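Plutamis Workspace > Storage > Open shelving

Skusby tall shelving unit, white metal

In stock at Astwood. Collection or van delivery.

Height 2000 mm
Width 1105 mm
Finish: white powder coat, matt-ish
Shelves: metal, height adjustable
Back: open
Assembly: flat packed, two people
Delivery: 9 working days, usually sooner

Tall open shelving for offices, workshops, stock rooms, studios. Our best seller for rooms that are a bit of everything, desks one end and parcels the other. White so it doesn't loom. Goes with most walls and you can find it again next year when you need a second one, we don't change the white.

What's in the box

Uprights, shelves, side braces, shelf clips, plastic feet, wall bracket with screw. Wall plugs not included, walls vary too much. Spare clips are in the small bag taped under the bottom shelf. Please look there before ringing.

Putting it together

Lay the uprights flat, fit top and bottom shelf first, stand it up, then the rest. Rubber mallet is handy, hammer will chip the paint. Don't tighten the braces till it's standing square. Allow an hour for your first one, the next goes much quicker. Instructions are drawings only, the drawing on page two has the brace the wrong way round in older boxes. Long end goes at the TOP. Reprint due in July.

Fix it to a wall if you can. If it's standing out in the room use the Etim floor plates (sold seperately) and keep the heavy stuff low down.

Moving shelves up and down

Lift the front edge, unhook, move, press down till it clicks. Do it empty. You can leave a shelf out for tall boxes but not both of the middle ones, the frame needs something there.

Loads

Printed on the label inside the left upright. Figures are for weight spread out, not one lump in the middle. Ask us if you're storing machine parts, paper by the pallet or batteries, we'll probably point you to the heavier range.

Going with it

Black mesh office chairs. Mesh back, ordered by most people fitting out a whole floor. Ex-display ones sometimes, ask.
Etim cable tidies and power strip clips. Strip goes on the side brace, keeps the leads off the floor.
Label holders, clip on, white or clear.
Etim end panels if you don't like seeing through.

Open shelving or a cupboard?

Open is cheaper, quicker to load and you can see what you've run out of. Cupboard if it needs locking or if visitors come through and you don't want them looking at toner. Plenty of people have one of each. We're happy to swap an unopened box for the cupboard, pay the difference.

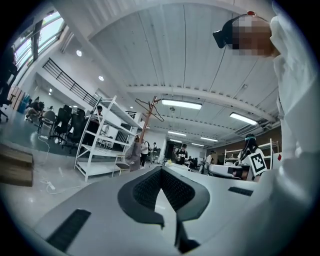

Tall white metal shelving, most shelves clear, and black mesh chairs nearby.

Big open rooms

Under a mezzanine or along the edge of a work area it makes a decent low-cost divider, light still comes through. Measure the headroom before you order, then measure where the beams are. Leave space to pull a chair back. Sounds obvious but it's the thing we get most calls about, after the clips.

Large orders: Ingvar Eskildsen does the floor plans, send him a sketch with the doors and sockets marked and he'll come back with a layout. No charge if you go on to order.

Cleaning

Damp cloth, drop of washing up liquid, dry it off. No scouring pads. Touch-up pen available for chips, shake well.

Delivery and returns

Ground floor and kerbside as standard. Upstairs by arrangement, tell us about narrow stairs when ordering and not on the day. Boxes are long and awkward, heavier then they look. Check for dents before you sign. Returns fine if the box is unopened, built units we can only take back if something's faulty. Missing parts go out by post, quote the number on the end of the box.

From a customer

"Ordered two, then another two. Top shelf is out of my reach but that's me. One bent clip, replaced without fuss. Would like it in grey please." Leopold Holzer

Grey: not at the moment, sorry. White only.

Stock note, Wed 13 April: white in stock, cable tidies low, touch-up pens back on the shelf. Trade counter at Astwood shuts for lunch so ring first if you're coming over to collect. Bring a van or a roof rack, the long box will not go in a hatchback with the boot shut.

Add to basket | Ask a question | Download assembly drawings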